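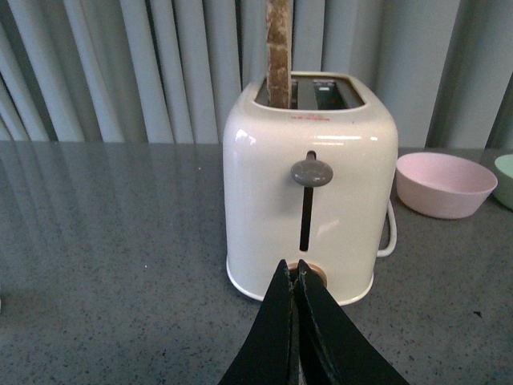 Welcome to the questions page of Rakgate, furnished rooms by the month. I collected the questions which guests write to me most often, and I try to keep the answers up to date. If you do not find your question, please write to me in English, Spanish or Slovak. Last changes were made on Monday, February 1, 2021.

## Before you book

**What is the shortest stay?**

One calendar month. We were offering single weeks in the past, but the cleaning between guests became too much work for a small house, so we stopped it.

**How much does a room cost?**

A single room is 961 euros per month, and the double room on the top floor is 1,312 euros per month. Heating, water, electricity and internet are included in both prices. The price is the same in summer and in winter.

**Is there a deposit?**

The deposit is half of one month's rent. You pay it together with the first rent, by bank transfer. After you leave, Consuelo Ríos checks the room, and the money goes back to the same account within seven working days. Please do not close this account before you receive it. One guest did this and it took us a very long time to solve.

**Can I see the room first?**

You can visit on any weekday afternoon if you write one day before. If you are still abroad, we can make a video call and walk through the house with the phone. The connection on the stairs is weak, so the picture may stop for a moment there.

**Can two friends share a single room?**

We are sorry, this is not possible. The contract for a single room is for one person. A visitor may sleep over for a few nights in a month, and we only ask that you tell us the name.

**Do I get a contract that I can show to the immigration office?**

You receive a signed contract in two languages and, if you need it, a separate confirmation of accommodation. Please check the spelling of your name against your passport before you sign. Chanida Chareonsuk prepares these papers, and she can make a correction the same day, but the office will not accept a correction made by pen.

## Arrival

**What time can I arrive?**

From two in the afternoon until 11 in the evening. If your train or plane comes later, tell us the day before and we will leave the key in the box with a code. The code is valid for one night only.

**How do I come from the station?**

Take the tram in the direction of the river and get off at the fourth stop. Cross the street by the pharmacy and go up the hill. Our door is the one after the bicycle shop, with a brass number 7. Taxi drivers often go to the lower end of the street, because the navigation shows it so, and from there you have many steps to climb with the luggage.

**Can I send a package before I arrive?**

Small packages, yes. Write your full name and the word Rakgate on it, otherwise the mail carrier takes it back. Furniture and bicycles we cannot receive for you.
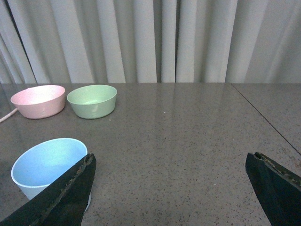

**Where can I park a car?**

The street is for residents with a permit. The nearest public garage is behind the market hall, and you pay there by the day or by the month.

## During your stay

**Who do I call when something is broken?**

Ľubomír Vrabec repairs most things in the house. Write the problem in the repair book at the entrance, with your room number. When water is running or you have no heating, do not write in the book, but call the number on the inside of your door.

**Do you clean the rooms?**

You clean your own room. The corridor, the stairs and the shared bathrooms are cleaned by us twice a week. Clean sheets are given every second Friday, and please put the old ones in the blue bag.

**Are there quiet hours?**

From ten in the evening until seven in the morning. The walls in the old part of the building are thin, and some guests work early shifts at the hospital.

**Can I stay longer than my contract says?**

Often it is possible, but I must know it one month before the end. October is the most difficult month, when the students come back and all rooms are reserved early.

**May I paint the wall or hang a shelf?**

Painting is not allowed. For a shelf, ask first, and Ľubomír will drill the holes.

Benjamín Benítez, Rakgate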